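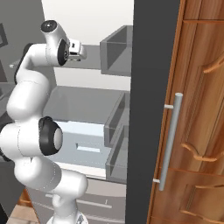
Computer rendering of a white robotic arm with black joint caps, its gripper extended toward an open gray compartment

Hotolance is a Finnish computer-animated family film directed by Iida Laaksonen and written by Laaksonen and Orvokki Kallio. It was produced by the studio Pustel and released in Finland on 28/09/2018. The story follows two sisters who take over their grandfather's ferry and find that its route includes a stop that is missing from every map. It was the first feature made by Pustel, which had until then worked mainly on television shorts and title sequences.

Plot

Twelve-year-old Milka and her older sister Saara spend the summer in Collari, a fishing town on a long inlet. Their grandfather has broken his leg and cannot run the ferry, the Hotolance, so Saara, who has just earned her license, agrees to take his place until he recovers. Milka is put in charge of tickets.

On their third crossing, a passenger named Mr. Filali shows Milka a ticket for a landing called North Steps. Saara tells him there is no such stop and takes him back to Collari, where he leaves the boat without complaint and returns the next morning with the same ticket. Milka starts reading the old logbooks and learns that the ferry used to call at North Steps every evening. The entries end in the year her grandmother left the town.

The sisters quarrel over whether to look for the landing. Milka takes the boat out alone at night with Mr. Filali on board, runs into fog and loses the engine. Saara follows in a rowboat and the two of them reach North Steps together. The houses there are still lived in, and one of the residents turns out to be their grandmother. The film ends with the grandfather, on crutches, buying a ticket from Milka at the regular price. Whether he gets off at North Steps is not shown.

Voice cast and characters

The film has a small speaking cast. Milka and Saara are present in nearly every scene, and Mr. Filali has fewer than 30 lines. The grandfather is heard mostly over the ferry's radio during the first half. The grandmother is not named in the dialogue, although the name Aune can be read on a logbook cover in an early scene and is used in the credits.

The dialogue was recorded before animation began, with the actors playing the sisters in the same booth. Several overlapping lines and a coughing fit by Milka were kept from these sessions.

Production

Kallio wrote the first version as a radio play in 5 parts, which was never broadcast. Laaksonen read it while the two were working on a television short and suggested that it be made as a film. The radio play had a narrator and took place in winter. Both were dropped in the first screenplay draft, and the character of Saara, originally a brother, was rewritten.

The final cut contains 1,101 shots. Water appears in more than half of them, and the studio used two methods to animate it – a full simulation for the fog sequence and the open inlet, and a simpler hand-adjusted surface for the harbor. Laaksonen has said that she preferred the simpler version and would have used it throughout if the waves in the night crossing had held up on a large screen.

The design of Collari was based on a physical model built for the layout department. The model was later altered when it was found that the church blocked the view of the ferry dock from the grandfather's window, and the church was moved up the hill.

Music

The score is written for accordion, clarinet and a small string group. There are no songs apart from a rowing tune that Saara hums in the rowboat, which returns over the end credits with words by Kallio. A soundtrack album was released in November in an edition of 800 vinyl copies.

Release

The premiere was held in an open-air theater beside a harbor, with an audience of 3,798. A version dubbed into Swedish opened on the same day as the Finnish one. The English-language version is two minutes shorter and leaves out the scene in which Saara takes her license exam.

Reception

Reviews were mostly favorable. Critics praised the relationship between the sisters and the slow opening, though some found the middle section short of incident and thought younger children would lose interest before the fog sequence. The ending divided reviewers. Several considered the grandfather's silence on the dock the best moment in the film, while others felt that the separation of the grandparents needed more explanation than the logbooks provide.

See also

Collari (fictional town)
Pustel filmography
Finnish animation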